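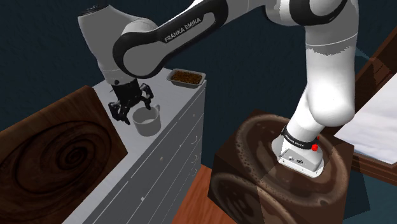 Vol. 6, No. 2, p. 24

Augustina Dogbe keeps the lease in a freezer bag. It has been rained on twice, once through the ceiling the lease is supposed to oblige someone to repair, and she no longer trusts paper to look after itself in her building.

"Page nine," she says, passing it across her kitchen table. "Read me the part about the roof."

The part about the roof says the landlord will maintain it "in a condition suitable to the season." Dogbe has lived at Conlow Court for six years and has yet to learn which season they had in mind.

She is president of the Conlow Court tenants' association, a job she says she got by leaving the room to check on a pot of rice. The building has 30 apartments on three floors, a laundry room with opinions, and, as of this past June, a new owner called Hemholm Residential. Hemholm introduced itself with a letter under every door. The letter used the word "community" five times. The rent increase was on the back.

"My neighbor didn't turn it over for a week," Dogbe says. "Happiest week anybody had in this building all summer."

What the tenants want now is to buy the place. The city's right-of-first-offer rule, passed three years ago and used so far mostly in speeches, gives an organized group of renters a chance to bid before a building is sold. Hemholm, having owned Conlow Court for less time than it takes to get a bathtub reglazed, has let it be known that it would consider selling. Dogbe's group has until spring to come up with an offer.

I asked her whether that was enough time.

"No," she said, and got up to make tea.

Yaw Ayaaba, who lives on the second floor and drives a bus, joined us halfway through the pot. He handles the numbers. He was against the whole idea at first and says he still is on weekends.

"People hear 'own' and they see a porch," he says. "I hear 'own' and I see the boiler. I've met that boiler."

The plan, as he lays it out, is a limited-equity cooperative. Each household buys a share at a price a working person can save up for, pays a monthly charge, and agrees that when it leaves, the share will be sold for only a little more than it cost. A community lender would carry most of the mortgage. Some 24 households have signed a letter of interest, and Ayaaba is careful about the word. "Interest is free," he says. "I'm interested in a boat."

There is also the matter of Tirketti, the payment website Hemholm brought in over the summer. Tenants used to hand a check to a man named Fu in the basement office, who would write a receipt and ask after their mothers. Now they log in. Tirketti charges a convenience fee, and Dogbe would like to meet the person it has been convenient for. When she called the help line about a payment that had been posted to the wrong apartment, she was told that the apartment she lives in did not exist.

"I said, then I would like my rent back."

She did not get her rent back. She did get a ticket number, and has put it in the freezer bag with the lease.

I reached Valentin Lecomte, Hemholm's regional manager, by phone. He was pleasant and spoke in the manner of a man reading off a card held slightly too far away. The company "respects the tenants' process," he said. On the roof, he said a contractor had been "identified." I asked if the contractor knew. He said he'd have to get back to me -- and to be fair to him he did, two days later, to say that he had nothing to add.

Dogbe took this better than I expected. She has a meeting to run, over video again, where half the building can't find the mute button and the other half can't find the way out of it. On the agenda are the lender's questions, the share price, and the dryer that eats quarters. She expects the dryer to take up most of the hour.

"If we buy it, that's our dryer," Ayaaba said from the doorway, putting his coat on.

"Don't tell them that yet," said Dogbe.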